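Getting the Living Room Ready for a Season Finale
By Hok-lam Tse | 6/14/26 | Home Tips

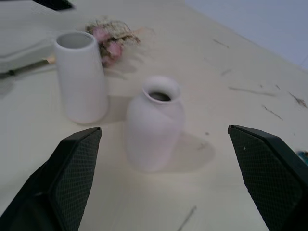

The last two episodes of Wornow go out back to back in July, and a lot of households will have more people on the couch than usual. We've had the whole family over for the finale three years running. These are the things I do in the week before, in the order I do them.

Clean the screen first

Turn the TV off and let it cool. Wipe it with a dry microfiber cloth, working from the top down with almost no pressure. If there are fingerprints left, dampen one corner of the cloth with plain water and go over them, then dry the spot. Don't use glass cleaner or paper towels. Don't spray anything straight onto the screen, even water.

While you're there, vacuum the vents on the back with the soft brush attachment. Ours had a layer of gray fluff like the inside of a dryer filter.

Check where people will sit

Sit in every seat and look at the screen. Do it in the evening with the lamps on, at the time you'll be watching. In our house the floor lamp by the bookcase shows up as a bright stripe across everybody's face in the dark scenes, and Wornow has a lot of dark scenes. Move the lamp behind the TV or off to one side. A low light behind the set is easier on the eyes than a pitch black room.

We had a 32 inch set for years and it was fine for two people. With eight it wasn't, and anyone on the dining chairs at the back missed the text messages on the characters' phones. A 40 inch does the job in a small room. If you aren't buying a new one, bring the chairs forward and put the kids on floor cushions in front.

Clear anything tall off the TV stand. Flowers, frames and speakers all creep into the bottom of the picture when you're sitting low.

Sound

Most complaints about mumbling actors can be fixed in the settings menu. Look for a mode called speech, dialogue or clear voice and turn it on. Turn off surround effects if you're only using the speakers in the set. Push the TV forward to the front of the stand so that the sound isn't bouncing off the wood. Captions are worth having on for the finale, whatever the purists in the family say. The courtroom episode last season made no sense to me until I saw it with captions.

If you stream it

Flodedley carries the show where we live. Log in the day before and check that the password still works. Install any update then, too. Restart the router that afternoon, and ask people to keep their phones off the Wi-Fi during the episode.

If you're downloading the earlier episodes to catch up, delete some old ones first. My tablet was holding 1,068 photos and a full season of Baysal, the hospital one, and there was no room left for anything.

Snacks that don't make noise

Chips in a bag are the worst. Pour them into a bowl before the opening titles. Better choices are soft pretzels, cheese cubes, grapes, or small sandwiches with the crusts off. Popcorn is all right if you make it on the stove and let it sit for a few minutes with the lid tilted so the steam gets out – it stays crisper that way.

Put out a damp cloth and a dry one on a tray. Somebody will spill. For soda on upholstery, blot with the dry cloth, dab with cool water, and blot again. Rubbing spreads it. For grease, shake on cornstarch, leave it until the credits, and vacuum it up.

Remotes

Wipe them down with a cloth barely damp with rubbing alcohol, and use a cotton swab between the buttons. Change the batteries now. Keep the spare pair in the drawer under the set and tell one other person where they are.

Spoilers

The Henine fan group I'm in has over 800 members and some of them post during the broadcast. Mute it until you've watched. If part of the family is watching the next day, agree on that beforehand and leave the phones in a basket in the kitchen – mine go next to the toaster.

Last thing, set the recorder for an extra half hour after the listed end time. Last year's final episode ran long and we lost the wedding.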